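Ticket: Co-op session drops at the third gate, Vetness raid
Product: Paltow (PC)
Opened by: Patricio Aravena
Status: Waiting for player

Patricio Aravena wrote:
Hello. Since the March update my group of 8 cannot finish the raid in Vetness. When we open the third gate, the host stays in the game and all other players return to the main menu with the message "Session lost". We tried four times. Single player works well, also in the same place. My ping is normal before the drop, and then the counter shows 2,000 and the game closes the session.

I already did these things: repaired the game files, deleted the shader cache, changed from wireless to cable, and asked another friend to be the host. The result is the same. The log is attached.
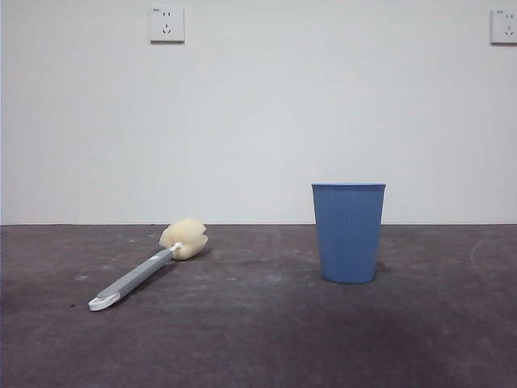
Wall outlets, upper part of the wall

Tươi Châu (support) wrote:
Hello Patricio, thank you for the clear report. I have read your log. The line "state packet over limit" appears just before each drop. It means the host sends too much information in one moment. In the raid this can happen when many items are lying on the ground, for example the armor pieces from the Fleury chest.

Please try the following and write to me the result:
1. The host opens Settings, Network, and sets "Item sync range" to 600. The default is 3,000.
2. All players pick up or destroy their dropped items before the third gate.
3. Restart the game completely after the change. Going back to the menu is not enough.

Patricio Aravena wrote:
We did the steps 1 and 3. Now six of us passed the gate, but two players were still disconnected. Step 2 we forgot, sorry. Both players use the Ristix overlay for voice, the others do not. 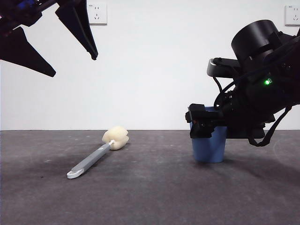
Ristix Player Support, Online Play Team

Tươi Châu (support) wrote:
This detail about the overlay is useful. Please ask the two players to turn it off for one attempt, and please do step 2 also this time. If they still lose the session, I need the log from their computers, not only from the host.

I have passed your first log to the network programmers. I cannot promise a date for a fix. The ticket stays open until I receive your answer.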